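Didus: ficha de datos del conjunto "Mesa blanca"

Versión: 3
Responsable de la ficha: Sanne Wouters
Revisión de etiquetas: Gerrit Desmet, Cormac Carroll
Idioma de las anotaciones: español
Última modificación de este archivo: noviembre

Resumen

Didus reúne secuencias cortas de manipulación de objetos de oficina sobre mesas blancas compartidas. El conjunto contiene 1118 secuencias repartidas en 54 sesiones. La unidad de anotación es el objeto de mesa: qué es, en qué orientación está, si lo sujeta alguien y en qué momento cambia de sitio. El mobiliario del entorno se anota aparte, en una segunda capa con menor detalle.

Esta ficha cubre la capa de objetos y la capa de mobiliario. Los ficheros de calibración tienen su propia documentación en la carpeta urer/.

Capa de objetos

Cada objeto recibe una clase, una orientación respecto al borde de mesa más próximo a la cámara y un estado (libre, sujeto, oculto en parte). Los mandos a distancia se etiquetan como "mando" sin marca ni modelo. La orientación se toma del eje largo. El extremo redondeado, cuando lo hay, se anota como "cabeza"; los botones y el control circular no se segmentan por separado.
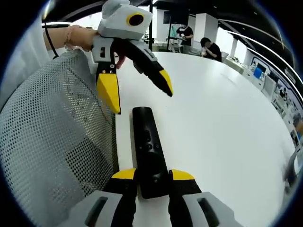 Fig. 1. Clase "mando", estado "sujeto". Mesa redonda blanca.

El estado "sujeto" exige contacto por los dos lados. Si solo hay contacto por uno, se marca "libre" y se añade la nota "roce". En la versión anterior ambos casos compartían etiqueta; las secuencias afectadas se han revisado a mano.

Capa de mobiliario y entorno

Clases admitidas: mesa, silla, planta, pilar, pantalla, trípode, otro. Las plantas en maceta se anotan con un único contorno que incluye hojas y recipiente. Las personas situadas detrás de una planta llevan su propio contorno, limitado a la parte visible. No se completan formas ocultas.

La clase "otro" se reserva para elementos que el anotador no identifica con seguridad. Wim Mulder mantiene la lista de dudas en dudas.txt; un elemento sale de esa lista cuando dos anotadores coinciden sin haberse consultado. 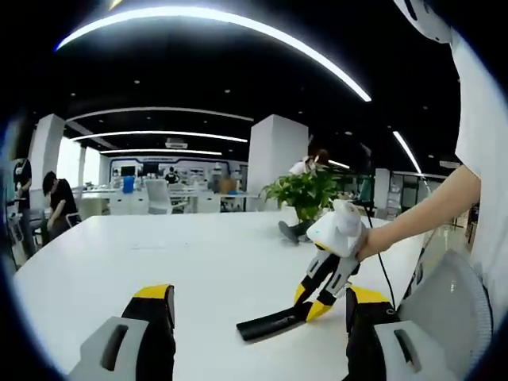

Fig. 2. Clases "mesa" y "planta". La persona sentada detrás se anota solo en su parte visible.

Las sillas con respaldo de malla dieron problemas en la segmentación automática: la trama de agujeros generaba contornos fragmentados. Se optó por un contorno exterior único y se descartó el relleno automático. El tiempo de anotación de estas secuencias subió alrededor de 54 segundos por secuencia.

Objetos alargados

Las varillas, los tubos y los postes cortos comparten la clase "varilla". No se registra el material. Los agujeros o tornillos que puedan aparecer a lo largo de la pieza se marcan con un punto, sin distinguir entre unos y otros. Cuando la pieza atraviesa la mesa y sus extremos quedan tapados, el campo longitud se deja vacío; no se estima.

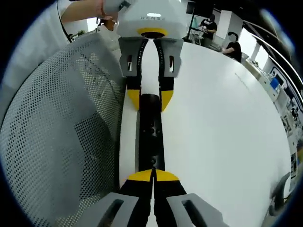 ¿Se puede usar el campo longitud para comparar varillas entre sesiones?
Solo dentro de una misma sesión. La escala se fija al inicio de cada una y los valores no están normalizados entre sesiones.

Estructura de archivos

objetos/ : un archivo por secuencia, con clase, orientación y estado
mobiliario/ : contornos del entorno
urer/ : calibración
dudas.txt : elementos pendientes de clasificar
cambios.txt : historial por versión

Limitaciones conocidas

Las superficies blancas con luz cenital pierden contraste en los bordes, y el contorno de la mesa puede desviarse en las zonas más curvas de la imagen. La corrección de distorsión no se aplica a los contornos publicados. Quien la necesite debe aplicarla a la imagen y a las anotaciones con los mismos parámetros.

La clase "varilla" está poco representada. No se recomienda evaluar sobre ella de forma aislada.

Contacto

Incidencias de etiquetado: Femke Postma. Indicar el número de sesión y el nombre del archivo. Las correcciones aceptadas se incorporan a cambios.txt en la siguiente versión.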